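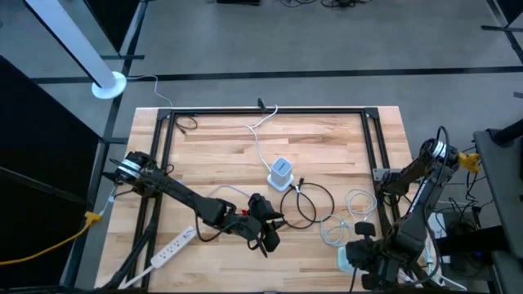

Does this dataset cover firearm licence appeals as well as first-time applications?

It covers both. First-time applications and appeals sit in the same table, and the column called "stage" tells you which one you're looking at. Renewals are in there too, though only from November onward.

Nemville Firearm Licensing Decisions
Data card, last revised 07/04/2025

Welcome, and thanks for stopping by! This is a tidy little collection of over 600 published licensing decisions from the Nemville registry, gathered up so that researchers, community legal centres and the plain curious can read them in one spot (the originals are scattered across a good many notice pages, and a fair few of those have wandered off over the years).

What's inside

decisions.csv has one row per decision
reasons/ holds the full written reasons as plain text
codes.txt explains the 10 outcome codes

Each row gives the licence category, the stage, the outcome and the section of the Act relied on. Applicants' names and street addresses were taken out before anything was uploaded, and we'd ask you very kindly not to try putting them back.

How it was put together

Notices were collected with Indix and cleaned up using the Brenon scripts, then 100 rows were checked by hand against the originals. We found 3 with the wrong category and fixed them. Storage offences were labelled using the Hrnčiar scheme, which lumps safes and trigger locks together, so please don't lean on that column if the difference matters to your work.

Licence

Free to use and share with attribution. Corrections are always welcome through the issues page, and please include the row number!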